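# Nillari Bench Grinder for Nut Paste and Praline

Item code: 3624
Sold by: Jorkine
Availability: in stock, sent out on the next working day

The Nillari is a small stone grinder for kitchens that make their own nut pastes. It turns roasted hazelnuts, almonds, pistachios or sesame into a smooth paste, and it will take caramelised nuts for praline once they have been broken up. Two granite rollers run on a granite base inside a stainless steel bowl. The motor sits underneath in a steel housing.

We sell it mainly to pastry shops, ice cream makers and cookery schools. Some go to keen home cooks, and that is fine, but it is a heavy machine and needs a permanent place on a worktop.

## What it does well

A food processor will give you a coarse paste quickly. Past a certain point the blades stop making it any finer and only heat it up. Rollers work slowly and go on reducing the grain for as long as you leave them running. Most hazelnut pastes are ready for ice cream in under 3 hours. For a filling that goes inside a thin chocolate shell, where you would notice any grit, leave it overnight.

The rollers are held down by a spring with a hand screw on top. Start with the screw slack while the nuts are still in pieces, then tighten it a little at a time once the paste begins to flow. If the rollers stop turning and the bowl keeps going, the load is too thick. Slacken the screw and add a spoonful of warm paste from an earlier batch, or a little neutral oil.
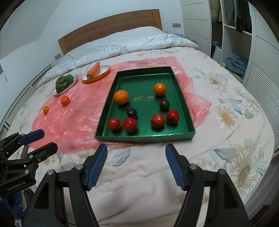 Sugar goes in last. Caster sugar added at the start will grind down well enough, but it soaks up oil early and makes the load stiff. With praline you have no choice in the matter, so break the caramel as small as you can and feed it in by the handful with the machine running. Never put water, cream, fresh fruit or honey in the bowl. A small amount of water will make the whole batch seize.

## Specification

| | |
|---|---|
| Item code | 3624 |
| Bowl | stainless steel, lift-off, granite base |
| Rollers | two, granite, on a removable yoke |
| Greatest load | 6 kg of roasted nuts |
| Smallest useful load | a third of the greatest load |
| Drive | toothed belt |
| Timer | up to 9 hours, or continuous |
| Lid | clear, with a feed hole and cap |
| Supply | single phase, UK plug fitted |
| Guarantee | 3 years on the motor, one year on other parts |

The belt counts as a wearing part and is not covered by the guarantee. A spare is in the box.

## Before the first batch

New granite sheds a fine dust, and it must be cleared before you make anything to eat. Wash the bowl and rollers with warm water and a stiff brush, no soap, and dry them fully. Run a cup of plain oil and a cup of sugar for half an hour and throw it away. Wipe everything out and do the same again. If the second lot comes out grey, do a third.

Let the nuts cool until they are just warm to the hand. Straight from the oven they will soften the seals on the yoke over time. Fully cold nuts work too but take longer to start flowing, and the machine is noisier for the first ten minutes.

## Cleaning

Scrape the bowl down while the paste is still warm. A bendy plastic scraper is supplied for this and gets under the yoke. Between batches of the same nut, scraping is enough. When changing from one nut to another, lift the bowl off, take the rollers out and wash all of it by hand. Dry the parts in a low oven with the door open, or leave them out overnight in a dry room. Do not put any part in a dishwasher.

Stone is slightly porous. We do not consider that one set of rollers can be cleaned well enough to move from nuts to a nut-free product, and we advise keeping a separate bowl and rollers for seeds.
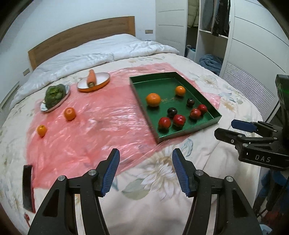 *Pink plastic sheet on the flowered bedspread.*

## In the box

- Grinder base with motor
- Bowl with lid and cap
- Rollers and yoke, already fitted
- Spare belt
- Scraper
- Printed instructions

## Parts and extras

**Pirnitau bowl set.** A second bowl with its own rollers and yoke. Fits this model and the older one with the side switch. Order this if you work with both nuts and seeds.

**Tilting stand.** Lets you pour from the bowl without lifting it. Bolts to the worktop. It does not fit the older model.

**Woo strainer.** A fine steel mesh that hangs inside a standard bucket. Useful for catching bits of skin when you grind almonds that have not been blanched.

**Belts.** Sold singly. With daily use, expect to change the belt once a year. It takes a few minutes with the cross-head screwdriver you probably already own.

## Delivery and returns

The grinder travels on a small pallet and is delivered to the kerb. It needs two people to lift it. Orders placed after midday on a Wednesday may not reach you until the following week, as the pallet firm does not deliver at weekends. Extras go by ordinary parcel post.

Unused machines can be sent back within a month of delivery. Once food has been through the bowl we can take back the base only, and the bowl and rollers will be charged for. Please keep the packing until you are sure, including the foam collar round the rollers, which we need for any return journey.

For servicing, quote the item code and the number stamped under the base next to the cable.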